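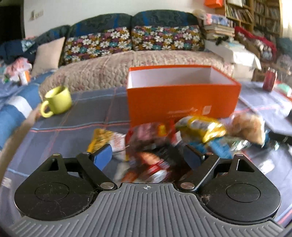 The Valto hand gripper over a snack-sorting table, blue pads open.

Setting up the Valto hand gripper for a packing task

These steps cover the Valto hand-held gripper kit, from opening the case to saving your first set of runs. Set aside an afternoon if you have not used one before.

What you need
The gripper with both fingers fitted
The blue finger pads (a spare pair ships in the lid)
The Trillum app on a phone or laptop
A table, a cloth and an open box
Mixed snack packages

1. Check the fingers. Open and close them by hand a few times. Both should move together and stop at the same point. If one lags, tighten its large pivot pin a little and try again. Do not oil the pins.

2. Fit the pads. Push each pad onto its fingertip until it clicks. The flat sides face each other. Wipe them with a damp cloth, as dust makes foil wrappers slip. The matte black housings pick up lint too, but that does no harm.

3. Charge and pair. A full charge takes 3 hours. Hold the power button for 6 seconds, then pick the gripper from the list in Trillum.

4. Lay out the table. Put the open box toward the back and the packages in front of it. Mix the wrappers. Shiny foil, clear film and dark packaging all behave differently, and you want some of each. A mug off to one side is fine and gives you something to try later.

5. Record. Start with the fingers open. Move in, close on one package, carry it over the rim and let go. Keep your wrist slow. Quick swings blur the items on the table, and Trillum will flag those runs for review.

6. Shuffle and repeat. Change the layout after every run. We suggest 100 runs before you train anything, and 600 if you plan to use very different wrappers.

Common problems
Package drops on the way up: grip nearer the middle, or swap worn pads.
App loses the gripper: turn it off, close Trillum, then pair again.
Flat packets will not lift: stand them against the front of the box and take them by the top edge.

Replacement pads and pins are sold through Skolotier. Order by the part number inside the case lid.

Written by Fiifi Sarpong. Last updated 06/10/2018.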